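Corkurell open day, Junau

Corkurell makes surfaces for desks and worktops, and in September it opened the finishing hall to visitors. I went with Chunhua Zeng, who is choosing tops for a reading room. Entry was free but you had to book, and the car park filled early.

Karabo Botha led our group. We started in the store, where the blank boards are kept flat on racks, then went through to the sanding line. It was loud and we were given ear plugs. The standard board is 900 mm deep, with a 930 mm version for people who want cables to drop behind the desk. Lunch was soup and bread in the canteen.

The afternoon was spent on finishes. Margus Kalniņš had set out gloss, satin and matt samples under a row of lamps and let us move them about. Gloss looked good from the door and tiring from a chair. Chunhua went for matt in a dark shade, close to the tabletop in the photo below, and I would choose the same for a desk under a lamp. It costs more than satin, and Margus said to keep wax polish off it. We took two samples home and caught the bus back at the gate.

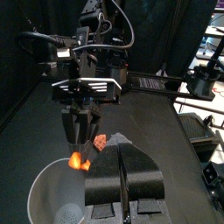
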